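Durkside library to reopen in October with longer hours

Print this story
E-mail this to a friend

Durkside library will open its doors again in October after being shut for 13 months for repairs to the roof and heating.

The branch on Tamihana Road closed when rainwater came through the ceiling above the local history shelves. It was first expected to be out of use for six months. Work took longer after builders found that timbers at the back of the building had rotted and would need to be replaced before the new roof covering could go on.

Readers will find the same front door and the same staircase, but much of the ground floor has been moved about. The children's books have gone to the front, where the old enquiry desk stood, and the large print collection is now beside the entrance so that people do not have to walk the length of the building to reach it. The lending desk is smaller. Most borrowing will be done at two self-service points near the stairs, although staff will still stamp a book by hand for anyone who asks.

Branch manager Heather Lockyer said the repairs had given her a chance to put right things that readers had been raising for years.

"People told us the lights were too dim, the chairs were too low and the toilets were in the wrong place," she said. "We couldn't move the toilets. We've done the other two."

During the closure, a small lending service ran from a side room at the leisure centre. It held a fraction of the stock, and readers who wanted anything else had to order it from the main store and wait. That service will stop on the evening before the branch reopens. Books borrowed from the leisure centre can be returned to Tamihana Road as usual, and no fines will be charged on anything that fell due during the closure. 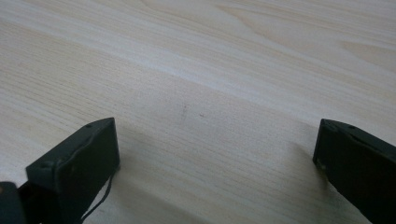 The reading room upstairs was the last part of the building to be finished. It had been used for storage since the local newspaper archive was put on film, and few people under 25 will remember it being open to the public. The old bookcases have been kept and cleaned, the floor has been sanded, and the windows facing the church now open for the first time in years. New tables were ordered from the furniture maker Havholm, and their tops are in a very pale wood with a smooth finish and a fine grain that shows clearly across the surface. The dark green leather tops that were there before had split and could not be saved. Readers may bring laptops, and there are sockets along the wall under the windows. Pens are allowed except when using the archive, when it is pencils only.

Holger Tangen, of Havholm, said the firm had been asked for furniture that would brighten the room without the need for more lamps.

"It faces north and there are tall shelves on three sides," he said. "A light table makes a difference to how long you can read in there on a winter afternoon. It will pick up marks over time, as any table in a library does. It can be sanded and finished again when it needs it."

The roof work was carried out by Trumitz, which also replaced the gutters along the Tamihana Road side. Site foreman Keegan Tuhiwai said the trouble had started with a blocked outlet behind the chimney, which had let water sit against the timbers for a long time before any of it showed indoors.

"From the street it looked fine," he said. "When we lifted the slates you could push a screwdriver into the wood. The front half was sound, and we were able to leave that alone. All the new timber is at the back."

He said the gutters should now be cleared twice a year, once in late autumn and once in spring, and that a hatch had been put in to make the job easier. In the past it had meant hiring scaffolding.

The old boiler has gone too. It was in the cellar and had been repaired many times, most recently in the winter before the closure, when the branch shut early on several afternoons because the ground floor was too cold for staff to work in. The new heating can be run one floor at a time. The cellar is to be used for book deliveries.

Some of the local history collection was damaged by the leak. Most of the books have been dried and returned to the shelves, but a run of parish magazines and a number of street directories were beyond repair. The branch would like to hear from anyone who has copies of the directories at home and would be willing to lend them for copying. They should be brought to the desk in person and not left in the returns box.

Darcy Tautahi, who has researched the history of Durkside's mills for many years, said the directories would be missed.

"They tell you who lived in which house and what they did for a living," he said. "The census does that too, but only every ten years. In between you are guessing. There must be a few in lofts round here."

He said he was looking forward to working in the reading room again. While the branch was closed he had been doing most of his reading at his kitchen table, with his papers put away each day before tea.

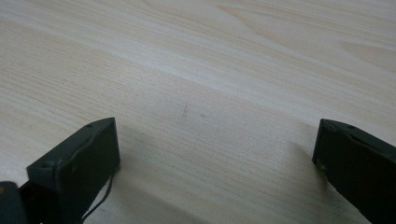 Will I need a new library card?

Old cards will still work at Durkside and at every other branch. If yours has run out during the closure, staff can renew it at the desk in a few minutes, and you will only need to show something with your name and address on it. Children's cards have been renewed for all existing members. A lost card costs £2 to replace.

Opening hours will be longer than before. The branch will open at 9.30am on every weekday and stay open until 7pm on two evenings a week, where it used to close at 5pm throughout. Saturday hours have not changed. The reading room will close half an hour before the rest of the building so that archive material can be put away.

The extra hours will be tried for six months. Ms Lockyer said the number of people coming through the door in the evening would be looked at before a decision was made on whether to keep them.

"I'd ask people to use them," she said. "We were told again and again that working people couldn't get here before five. Now they can."

Rhyme time for babies and toddlers will return in the first week, along with the homework club and the evening book group. The book group met in members' houses during the closure and has grown to 13 people, and it will now use the reading room. New members are welcome but are asked to let the desk know first.
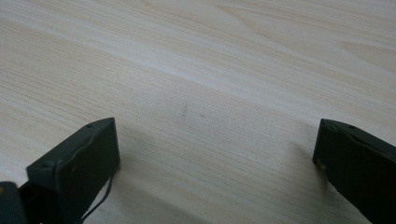
A pale wood tabletop, with two small dark marks near the middle.

Parking may be harder than readers remember. The bays outside the library were taken up by the builders' cabins and skips for most of the work, and they have been marked out again with one more space for blue badge holders and one fewer for everyone else. Hamish Hapeta, who runs the hardware shop opposite, said he would be glad to see the cabins gone but expected drivers to go on stopping on the double yellow lines outside his door.

"They did it before, they'll do it again," he said. "The car park behind the church is free for two hours and it's almost always half empty. It's a short walk. I wish there was a sign for it."

A sign has been asked for, but no date has been given for putting it up. The bus stop will move back to its old place outside the library in the same week as the reopening.

Anyone wanting to book the reading room for a group can do so at the desk once the branch is open. The charge will be £6 an hour, or £25 for a full day, and local schools can use it free of charge in term time.

Print this story
E-mail this to a friend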